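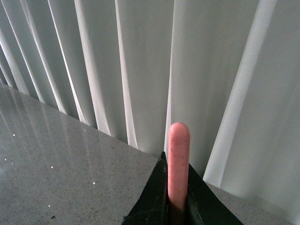
*Salmon pink, round on top, with little reddish-brown flecks.*

# About Dolerell

Hi! I'm the person behind Dolerell, a very small cracker bakery in Warnport, and if you've ever emailed us to ask why the black sesame ones were sold out again, I'm the one who wrote back (sorry, they'll be back in October).

I started baking crackers in my apartment kitchen because I couldn't find the kind I wanted to eat. I like a rice cracker that's thick enough to make noise, with seasoning that goes all the way to the edges. The ones at my grocery store were thin and sweet and mostly tasted like the bag. So I bought a sack of rice flour, ruined most of it, bought another one, and kept going. My first good batch came out of the oven close to midnight and I ate the whole tray standing up.

For a year I sold them at the Warnport harbor market, out of cookie tins, with handwritten labels that smeared if it rained. People came back with the tins and asked for refills! I still love doing refills, and you still get a dollar off if you bring your own tin to the shop.

## What we make

Two crackers are on the shelf all year.

**Gino** is the tomato one. It's got dried tomato, oregano and a hard salty cheese baked right into the dough, and it came out of a pizza craving I had in the middle of a snowstorm. It's our best seller by a mile. I think it's best with cold butter, and I know how that sounds, but please try it.

**Wei** is scallion and ginger with a soy glaze, brushed on twice. This one took me 47 test batches. The ginger kept turning bitter in the oven, and then once I'd fixed the ginger the glaze wouldn't dry, and for a while I had trays of sticky crackers on every flat surface I own (including the ironing board). It's the one I'm proudest of.

Then there are the seasonal ones. Spring is usually something green, like pea and mint or nori and lemon. Summer is corn. In the fall we do black sesame, and in winter I make a smoked chili cracker that's a little too hot for me but has some very loyal fans.

## The bakery

We moved into the old bait shop on the corner by the ferry landing, and yes, it needed a lot of scrubbing. There's a front counter with a few stools, and the ovens are in the back. On a baking day we turn out 600 bags, or 900 in the run-up to the holidays, when I stop answering my phone. Everything is still rolled, cut and glazed in that one room, and if you stop by before ten in the morning you can usually get a bag of broken ones for half price. Some of our regulars only buy the broken ones. They may be right, there's more glaze in the cracks.

We use rice flour for everything, but there's wheat in the soy sauce, so Wei isn't gluten free. Gino is made without wheat but in the same room, so please be careful if you have celiac disease. Gino has milk in it too. The full ingredient list is on the back of each bag, and I'm happy to answer questions.

## Finding us

The shop is open mornings and early afternoons, and we close for two weeks in January so that everybody can sleep. We also ship! Orders go out in plain cardboard with paper padding, and I tuck in a sample of whatever's being tested that week. If you get a weird one, tell me what you think of it. The corn cracker got its lime because a customer wrote me a whole page about it.

Shops and cafes can order by the case, with the first delivery free inside Warnport. Use the contact form and put "wholesale" in the subject line so it doesn't get buried under the black sesame emails.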